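REPORT OF THE SUPERVISING OFFICIAL

Submitted by Vasanthi Dewan to the Grerkcombe Boxing Board

1. The contest

The bout between Holta and Guerra for the vacant middleweight belt was held at Grorstead Hall in July before a paid attendance of 3,000. Holta was knocked down in the second round and rose at the count of eight. The referee permitted him to continue, and I recorded no objection.

2. The stoppage

At 9:40 p.m. Holta's corner asked that the bout be ended. Their fighter was ahead on two of the three cards. He disputed the request in strong terms and remained on his stool until the hall was nearly empty. I sat with him. He asked whether the cards could be shown to his father, and I replied that the rules did not allow it. I then showed them to him.

3. Penalty

I accept the fine of $1,000 for that disclosure. 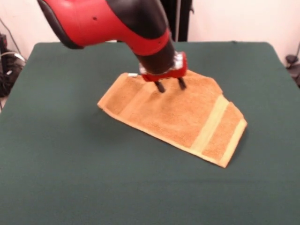 4. Request

I ask that Holta's license be renewed without a hearing. His father has written to me twice.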